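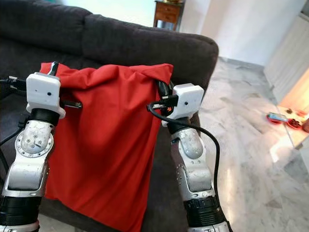 Birton Robotics Club, Cloth Handling Project
Speaker notes, Lorena Orellana

Slide 1. Welcome the families and the panel. Acknowledge our faculty advisor, Dr. Babak Farahani. Total time is 12 minutes; leave 4 for questions.

Slide 2. State the task: two arms lift a cloth, spread it, fold it once and set it down. Explain that cloth has no fixed shape, so the same program can meet a different problem on every attempt.

Slide 3. Students have recorded 2,661 attempts since July. Of these, 914 were set aside during review. Credit Pornthip Wongsuwan for the review form.

Slide 4. Grip. Both grippers must hold the upper edge before the arms move apart. Pause on this slide. Brenda Domínguez will take over for the section on cable routing.

Slide 5. Next term. The club will enter the Flomwood student round with a smaller cloth. Request for the panel: continued use of the room until 6 p.m.

If asked about cost, refer to page two of the handout.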